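Stamuna packet-sort set, April rerun

README, work in progress. Replaces the old one, which was wrong in a few places. Ask Kojo Sowah if something here doesn't match what you see in the files.

What this is

Two-arm teleop recordings. Task: pick small flat packets off the floor of the cell, put them in the tray one at a time. 1,869 episodes before cleanup. Joint states, gripper width, motor current, overhead view plus both wrist views. Same cell all the way through, same leader arms, two operators.

READ THIS FIRST: the grip fault

Part of this set has a bad right gripper. Short version: the right gripper reported closed when it wasn't. Commanded width and reported width agree perfectly in the logs, packets still fall out. If you train on reported width you'll teach a policy that an open hand is a closed hand. We did exactly that. Lost most of a month to it.

Cause was a loose set screw on the finger drive. Motor turns, encoder is on the motor side, finger slips on the shaft. Encoder sees a nice clean close. Villanueva (the policy trained on the first cut) would lower, "grasp", lift nothing, carry nothing to the tray, and open over it. Over and over, very confident.

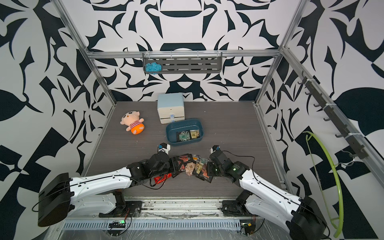
Foil is what hid it for so long. Everybody assumed slick packets, because slick packets do slip, and for a while we just put drops down to the material and moved on. The start state didn't help either: with the packets heaped and overlapping between the two grippers like that, a missed pick looks a lot like a bad choice of packet, and the operator just goes for the next one. Shiny red one at the lower left of the pile is left arm territory, and the left arm had no trouble with foil. Should of been the clue.

How it was found

Kojo plotted right motor current against reported width. A real grasp has a bump at the end when the fingers load up. Bad episodes have no bump, flat all the way. Took him an afternoon once he looked. Finger slid on the shaft when he pushed it with a thumb, power on, controller holding position. No alarm.

Second problem, same week

Safety matter, separate from the above. With the slip present, operators started squeezing harder on the leader and pushing down to get a bite. Right wrist went into the floor panel with force and the controller did not stop. Contact limit had been raised during an earlier test and never put back. No one hurt, no hands in the cell. But the limit was almost 200 percent of what it should have been and there was no startup check for it. There is now. If the loaded config doesn't match the reference file, the arms stay unpowered.

Rule since then: do not reach in to fix the pile with the arms live. Stop, power down, fix, power up. Yes even for one packet.

What's in the folders

clean: right gripper confirmed good by the current check. Use this.

suspect: current trace is unclear. Mostly very thin packets, which barely load the fingers either way. Don't train grasping on these. Left arm data in there is fine.

slip: confirmed fault. Kept on purpose, useful for failure detection. Viter was trained on slip against clean and catches most of it inside the first 32 samples after close.

contact: the 9 episodes with a hard floor hit. Not for training anything that drives an arm.

Field notes

right_width_reported: don't trust outside clean.
right_width_est: our estimate from the overhead view, noisy when the left arm is in the way.
success: operator's button press. Some presses are late, a few were never made, see the csv.
limit_profile: added after the fix, empty in older episodes.

Known issues, still open

Clocks between wrist views and current log drift in long episodes. Prastex converter papers over this by resampling, so don't use it if you need the closing bump. Read the raw log.

Thread lock is on the right set screw now. Left one not done yet, it's on the list. Put a paint mark across finger and shaft so a slip shows up by eye, check it before evrey session and write it in the log.

Episode numbers were kept from the original recording so there are gaps in clean. Don't renumber.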